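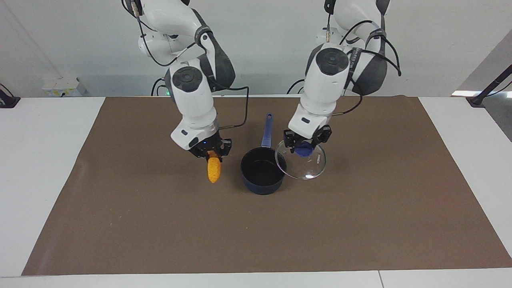
The Eva List: Frequently Asked Questions

Posted by Stosarham Children's Books
April 2020

What is the Eva List?

It is our yearly list of new picture books and early chapter books for readers up to age nine. The spring list covers books from January through June. The fall list comes out in October.

How many books are on it?

The current list has 119 titles. It is shorter than last fall's because several publishers have moved books to later in the year.

How do you choose the titles?

We read publishers' catalogs and advance copies, and two of our booksellers have to read a book before it goes on the list. Both have to say yes. We do not take payment for a spot.

Why isn't a certain book on the list?

Usually we didn't see a copy in time. Books we get late are considered for the next list if they are still in print. We also leave out coloring books, sticker books and most movie tie-ins.

Do you include books in a series?

Yes, but only the first book, unless a later one can be read without the others. Book 2 of the Istano mysteries is on this list for that reason. Book 3 is not.

A release date on the list is wrong. What should I do?

Check the publisher's site first. Dates are changing a lot this spring, and we correct the list every other week. If ours is still wrong after that, use the contact form and include the ISBN.

Can I print the list for my classroom or library?

Yes. There is a plain version without covers that uses less ink. Please keep our name at the bottom. You don't need to write and ask.

What do the age ranges mean?

They are our own and may not match the publisher's. We go by how long the text is and how well it holds up read aloud. A book marked 3 to 5 has worked for us with that group – your kids may be different.

Can I order from the list?

Any title can be ordered through the store. Books that aren't out yet are charged when they ship. Orders with more than one preorder go out in separate packages unless you ask us to hold them.

Is the Zamani shelf part of the list?

No. Zamani is our used and out-of-print section, and it has its own page. Prices there change often.

Can authors send you books directly?

Yes, if the book has an ISBN and a set release date. Send a PDF for now. We can't accept packages at the store until further notice, and we can't return printed copies.

1,704 shares | 3 comments

Related
Spring picture books by release date
Read-alouds for kindergarten
Early chapter books after the first readers
Preorders and shipping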